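From: the Workemetti folding tables list
Date: June 11, 2026
Subject: Re: Re: cups, tables and the Warkmont evening

> Could whoever is doing the cups for the Warkmont evening please say what
> size they are? Last time we had the tall ones and they went over every
> time anybody leaned on the table. Also, is the table the green one with
> the wobble, or has that finally been thrown out? I have 392 dice in
> a biscuit tin and would like to know what they are being thrown from.

Dear all,

It's me doing the cups. I seem to have said yes to this in February, when it was a long way off and I was in a good mood.

To take the questions in the wrong order: the green table has gone. It went to the tip in the back of my car with one leg sticking out between the front seats, and I drove the whole way with it resting on my shoulder like a disappointed parrot. If anyone wanted it for sentimental reasons, you had 10 years to mention it.

The cups are from Chiriac, the catering place behind the station, who sell them in sleeves of 26. I know we agreed on 24. They don't do 24. The two over can live in the box for when somebody treads on one, as somebody did at Julledero and then stood there looking at the ceiling.

I've had one out on the new table to see how it behaves.

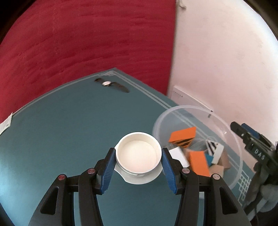
Size first, as that was the question: they are small, well under half the height of the tall ones, and if you have large hands you'll be shaking with your fingertips. I think we can live with that. It's a plain white cup, with a thick rim and a base that flares out slightly, so it ought to put up more of a fight against elbows than the last lot. The inside is flat at the bottom, for those who complained that dice got wedged. The table is teal, before anybody writes in to say it's green, and there's a pale double line running near the edge with a bit of white pattern in it. I propose we treat the line as out of bounds. A die on the line is a rethrow. I expect at least three messages about this and will read them in the order they arrive.

The watch at the far side is staying there as well, at least for the evening. We said turns would be timed and I am not buying an egg timer.

We can seat up to 6 at the table if nobody brings a coat. Anyone beyond that gets the ironing board, which is a better height than you'd think, but please don't roll hard on it.

Could the person with the biscuit tin bring fewer dice than that? A small bagful will do. And if you still have the tall cups, I'd like them for seedlings.

See you there,
Cups (acting)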